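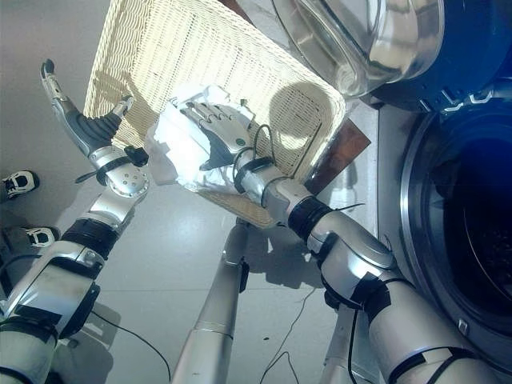 Laundry Procedure for the Household: Revised Edition

Posted in June by the author

The present entry replaces the laundry guidance published on this blog when the household first moved to the Rodbridge building. That text assumed a shared machine in the basement and a hallway closet for sorting, and neither assumption holds any longer. A front-loading machine was installed in the apartment during the winter. The procedure has been amended several times since then, mostly by means of notes taped to the inside of a cabinet door, and the notes have now been removed and their contents are set out below.

Readers who follow this blog for the entries on the Cuvesar garden allotments may wish to skip this one. The next allotment entry will appear once the beans have been staked.

1. The basket

All laundry is held in one woven basket, which stands on the tile near the machine. The household previously operated three fabric bins, labeled by color. The bins were retired after it was observed that the bin for whites was reliably empty while the bin for darks was reliably overflowing, and that items were being placed in whichever bin had room. A single basket requires that sorting be done at the time of washing. This has been accepted as a fair exchange.

The basket was purchased at Yurchenko, the housewares store on the Cuvesar side of the bridge. It is sold as holding 68 liters, a figure the household has had no occasion to dispute. The sides are tall and the weave is tight, so that a sock does not work its way through and buttons do not catch. It has no lid. A lid was considered and declined on the grounds that damp towels would be shut in with everything else.

Two rules apply to the basket:

Wet items are not to be placed in it. Swimwear, bath mats and anything rained upon are to be hung over the side of the tub until dry.

The basket is not to be used for transporting groceries, plants or library books. A second basket may be acquired for these purposes if there is sufficient demand.

2. Sorting

Sorting is carried out beside the machine, from the top of the basket downward. Whites and very light items are taken out first and placed on a clean towel on the floor. Small pale cloths tend to cling to the inside of larger garments, particularly fleece, and a brief search of sleeves and hoods is advised before any dark load is started. One dish towel was lost to the household for most of the spring in this manner. It was recovered from the hood of a winter pullover in a condition best described as gray.

Darks form the bulk of the wash. They are divided only by weight. Shirts and thin knits make up one load; fleece, denim and anything with a heavy waistband make up another. The household formerly washed them together and found that the thin items emerged wrapped tightly around the thick ones, still holding a good deal of water.

Red items are washed by themselves or with other red items. No exceptions have been approved.

3. Preparation of heavy garments

Most of the revisions concern this section. Dark fleece and sweatshirt material gives more trouble than everything else in the basket combined, with regard to both lint and drying time, and the older guidance gave it a single sentence.

Each heavy garment should be picked up and opened out before it goes into the drum. A sweatshirt which has been pulled off over the head and dropped in the basket is commonly half inside out, with one sleeve turned in on itself. If it is washed in that state, the inner sleeve will be neither properly rinsed nor properly spun. The garment should be shaken once, the sleeves pulled straight, and the whole turned so that the brushed side faces inward or outward according to what its owner prefers. (The household is divided. The author favors washing with the outer face turned in, which appears to reduce fading at the elbows.) 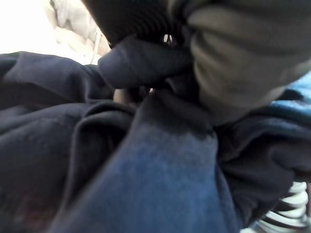
Pockets are then checked by hand from the outside, by pinching the cloth, and afterward from the inside. The outside check finds coins and keys. It does not find paper tissue, which accounts for nearly all of the incidents recorded since the machine was installed. A single tissue in a load of dark fleece requires an evening with a lint brush. The person whose pocket was responsible is expected to do the brushing, and this expectation has been met with reasonable good will on all sides.

Drawstrings are tied in a loose bow. Zippers are closed to the top. Hook-and-loop tabs are fastened to themselves, so that they do not fasten to a sweater.

4. Loading

The drum is loaded one garment at a time. The older practice of lifting an armful out of the basket and pushing it through the opening is discontinued. Garments pushed in together stay together, and on two occasions the machine declined to spin and sat blinking until it was opened and rearranged. When items go in singly, each can be dropped to the back of the drum and allowed to fall as it likes.

The basket may be drawn up close to the machine and tipped toward the person loading. This saves a considerable amount of bending, and it also brings to light the items at the bottom, which in the past were sometimes passed over for weeks. The household has a pair of gray hiking socks whose owner believed them to have been left at a campsite.

The drum should be filled to the point where a hand can still be laid flat on top of the clothes without pressing. For heavy fleece this means no more than six garments. The limit was arrived at by trial. Seven will fit, and seven will wash, but they will not be dry by morning.

Before closing the door, run a finger around the opening and make sure that no sleeve or cord is resting on the seal.

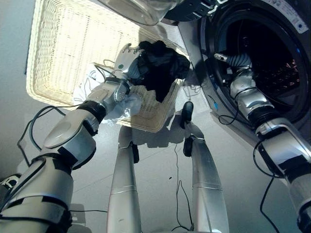
A dark garment held over the basket, with the machine door open.

5. Settings and detergent

Darks are washed cold. The heavy load takes almost 100 minutes on the program the household uses, and anyone starting it after nine in the evening should bear in mind the neighbors below. The spin is set to 700 for thin knits. Heavy items are given the fastest spin available, followed by a second spin if they still feel heavy when lifted.

Detergent is the unscented liquid kept on the shelf. The measuring cap is to be used. Pouring by eye was permitted under the previous guidance, and the result was a film on the dark clothes that was for some time blamed on the water supply in this part of Cuvesar. The author takes this opportunity to withdraw the remarks made about the water supply in an earlier entry.

Fabric softener is not used on fleece or towels. A bottle remains under the sink for those who want it on their own shirts.

6. Unloading and drying

The load should be taken out within the hour. If the person who started it is going out, a note is to be left on the kitchen table naming the time at which the cycle ends, and whoever is at home should deal with it.

Clean clothes may go back into the same basket, provided the basket has been emptied and wiped out with a damp cloth. Lint gathers in the corners of the weave and is easily removed with a dry paintbrush, a small one being kept on the shelf next to the detergent.

Drying is done on the Pliner rack by the bedroom window. Sweatshirts are laid across two bars, with the hood hanging free, and turned over before bed. Thin shirts go on hangers at the end of the rack. Nothing is dried on the backs of dining chairs, a practice that has marked the finish on two of them.

7. Matters still open

The question of whether bed linen should have its own day has been raised and left unresolved. The author would also welcome views on cleaning the rubber seal of the door, which has been attended to with vinegar and water up to now with acceptable results. Changes to this procedure will be noted at the foot of the entry.

Comments

allotment_row_nine
Read it all in spite of your advice to skip. We have the same trouble with tissues and have banned them from pockets altogether, with mixed success. When are the beans coming?

The author, in reply
The beans will be staked within the fortnight, weather permitting. The household has taken note of the ban and will discuss it.

quietspin
Your limit on fleece seems low to me. I put in eight and they come out fine, but I do have a dryer, so perhaps that is the difference. For the seal, try an old toothbrush along the bottom fold. You may not enjoy what you find there.

rodbridge_third_floor
Speaking for the neighbors below, thank you for the nine o'clock line. Does Yurchenko still carry that basket? The last time I was in they only had the low ones.

The author, in reply
They were at the back of the store, past the ironing boards, when ours was purchased. It would be best to telephone first.

linenpress
I vote for bed linen having its own day. Fitted sheets swallow everything else in the drum and I have found whole pillowcases in the corners still dry.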